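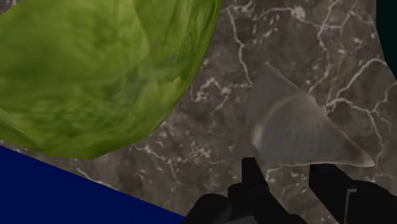 営業・実務書書評事業「Ultdale」は、中小企業の営業担当者が業務に役立つ書籍を選び、読んだ内容を日々の商談に生かすことを目的として、Surent基金の助成を受けて実施しているものである。本報告書では、前回報告以降の進捗、支出の状況および今後の計画について述べる。当初の計画では、読者を新任者、中堅者、管理職の区分に分け、区分ごとに書評を配信することとしていた。しかし利用記録を見ると、オリーブ色と黄緑と深い苔色が溶け合う緑の球の表面のように、読者層の境目は判然としない。新任者向けとして公開した書評を管理職が部下指導のために読む例が多く、その逆も認められた。このため、区分別の配信は取りやめ、書評ごとに主題の見出しを付す方式に改めた。

報告日 2021年1月10日
提出先 Surent基金 助成担当
提出者 Redaris 事業責任者 Borghild Aasen

1 書評の公開状況

今期に公開した書評は11本である。計画では10本を予定しており、これを1本上回った。内訳としては、新規顧客の開拓を扱う書籍が最も多く、価格交渉、既存顧客との関係維持、営業記録の書き方に関するものがこれに続く。著名な著者による新刊に偏らないよう、刊行から年数を経て版を重ねている書籍も対象に含めた。

各書評は、書籍の主張の要約、想定される読者、実務で試すことのできる事項、および評者の留保の順に構成している。このうち評者の留保は、前回の面談において貴基金より、推薦の色彩が強く、書籍の限界が読み取りにくいとのご指摘を受けて新設した項目である。著者の経験談のみを根拠とする主張についてはその旨を明記し、業種や商慣行の違いから日本の読者にそのまま当てはまらない助言がある場合にも、同じ項目で触れている。

一方、電話による営業を主題とする書籍の書評は、公開を見合わせた。原稿は完成していたが、引用の分量が多く、編集担当のEskil Haugenより、引用箇所を減らして評者自身の記述を補うべきであるとの意見が出されたものである。現在、評者が改稿にあたっている。

2 利用の状況

書評の閲覧者は、今期の累計で約3,000人となった。公開直後に閲覧が集中し、その後減少する傾向は前期と同様である。ただし、価格交渉に関する書評に限っては、公開から時間が経過した後も閲覧が続いている。社内研修の事前課題として指定した企業があり、その受講者による閲覧が含まれるものと推測しているが、企業ごとの閲覧記録は取得していないため、確認には至っていない。

書評末尾に設けた意見欄には、要約が詳しく、書籍を購入するか否かの判断に役立ったとの声が寄せられた。その反面、要約のみで満足してしまい書籍を手に取らなかったとの回答も見られた。書籍そのものを読む機会を増やすという本事業の趣旨に照らし、後者の回答は軽視できないと考えている。要約の長さについては、次期の早い段階で見直しを行う。

3 読書会の開催

対面での開催を予定していた読書会は、オンラインに変更し、2回実施した。初回は既存顧客との関係維持を主題とし、参加者が事前に読んだ章について意見を交わした。発言が一部の参加者に集中したため、次の回では小人数の組に分かれて話し合う時間を設け、各組の代表が要点を報告する進め方とした。後日の聞き取りでは、この変更を評価する意見が多かった。

読書会の記録は、参加者の勤務先や取引先が特定される記述を除いたうえで、書評の補足資料として公開する方針である。初回分については参加者の確認を終えた。次の回の分は、発言の扱いについて照会中の参加者があり、回答を待って公開する。

4 翻訳書の取扱い

本事業で扱う書籍には翻訳書が多く、訳語の不統一が課題となっていた。同じ概念であっても、訳者によって「見込み客」「見込み顧客」「リード」等の異なる語が用いられている。書評間で表記が揺れると、読者が複数の書籍を比較する際の妨げとなるため、Stojanović翻訳事務所に用語一覧の作成を委託した。初版はすでに納品されており、編集作業で使用している。書籍からの引用部分については原文の表記を維持し、評者の記述にのみ用語一覧を適用する。

5 予算の執行

支出は、おおむね計画の範囲内で推移している。読書会をオンラインに変更したことにより会場費および旅費が不要となり、その一部を上記の用語一覧の作成費に充てた。費目間の流用については、助成要項の定めに従い、事前に貴基金の承認を得ている。書籍購入費は、当初見込みをわずかに下回った。評者への謝金は、改稿中の1本を除いてすべて支払を完了した。証憑の写しは別添の支出明細に付している。

6 課題

第一に、評者の確保が十分でない。営業の実務経験を有し、かつ書籍を批判的に論じることのできる執筆者は限られており、現在の評者への依頼が重なっている。原稿の遅延は生じていないものの、特定の評者の見方が書評全体に反映されやすい状況にある。新たな評者の候補とは面談を進めており、試験的な原稿の提出を依頼した。

第二に、書評が実際の営業活動に及ぼした影響を把握する手段が整っていない。閲覧者の数や意見欄の回答は、読まれたことを示すにとどまる。読書会の参加者に対し、一定期間を置いて聞き取りを行うことを検討しているが、成約の件数等は書籍以外の要因に左右されるため、成果指標としては採用しない考えである。

7 次期の計画

次期は、改稿中の書評の公開、要約の長さの見直し、および新たな評者への執筆依頼を優先して進める。読書会は引き続きオンラインで開催し、管理職による部下指導を主題の候補としている。用語一覧は、編集作業で生じた追加項目を反映し、改訂版を5月に公開する予定である。

主題の見出しについては、現在の付け方が編集担当の判断に依存しているため、Eskil Haugenが付与の基準を文書にまとめる。基準の案がまとまり次第、貴基金に写しを送付する。次期の計画内容についてご意見がある場合は、事業責任者のBorghild Aasenまでお寄せいただきたい。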